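Print this page | E-mail this page

Last updated: Sunday, January 18, 2026

Skotel Steam Brush review: does it replace the iron?

I was ready to dislike the Skotel before I opened the carton. The front of it promises "salon results on any fabric," and I have owned three hand steamers that said much the same and now live in a bag at the bottom of the hall closet. The Skotel costs more than any of them did. I paid for mine at Fleury, the home store on the Bradham road, and kept the receipt.

First the plain facts. It is a one-piece steamer with a fill tank in the handle, a flat metal plate at the front and a clip-on brush. The cord is long enough to reach from the outlet behind my dresser to the closet door, with a bit to spare. The tank is small. One fill does two shirts if you are quick, one if you are fussy, and then you are back at the sink. The manual calls this "ideal for travel."

It does heat fast, I will give it that. It also spits. If you tip the head much past level, hot drops come out with the steam, and they leave marks on anything silky. The manual mentions this on a back page in small type, after four pages on how to pick up the handle.

How it does depends almost completely on the cloth. Polyester blouses come out fine, and so would they with a five-dollar spray bottle and some patience. Thin knits and sports tops relax nicely on the hanger. Wool is where I stopped grumbling for a minute – a jacket that had been folded in a suitcase since March looked decent again after two slow passes, and I would not have dared put an iron on it. 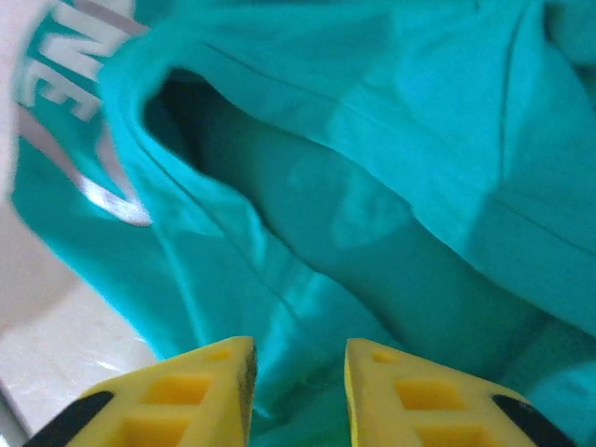
Cotton is another story. Dress shirts keep a soft, slept-in look no matter how long you stand there, and the collar and cuffs hardly change at all. The brush is supposed to help by pulling the cloth tight. It mostly fell off. I ended up holding the hem with one hand and steaming with the other, which is a good way to burn a knuckle. Linen I gave up on.

Anything with printing on it needs care. The instructions say to turn it inside out and keep the plate away from the lettering, and I would follow that. I tried the plate on an old race shirt I didn't care for, and the print went tacky. To be fair, an iron would have done worse.

I also compared it with the Vorkenano, the upright kind with a pole and a big tank on the floor. That one has been in the house for years and it is ugly, but it runs through a full load of laundry without a refill and it doesn't spit. It beat the Skotel on cotton and tied it on wool. It takes up a corner of the room, of course, and the Skotel goes in a drawer.

Fleury's website shows 1151 ratings for the Skotel, nearly all of them glowing. I read a few pages. A good many were written the week the thing arrived, and plenty mention a gift card. I don't know what to make of that, except that I would like to hear from the same people a year on. Hard water is my worry. There is no filter, and the only advice in the manual is to buy Skotel's own bottled water, which I am not going to do.

Should you get one? If you wear mostly knits and wool, travel a lot and hate the ironing board, maybe – but wait for a sale. If you wear cotton shirts to work, keep your iron. I took mine back out of the closet after the second week and have used it for shirts ever since. The Skotel stays in my suitcase for now, with the brush left at home.

Print this page | E-mail this page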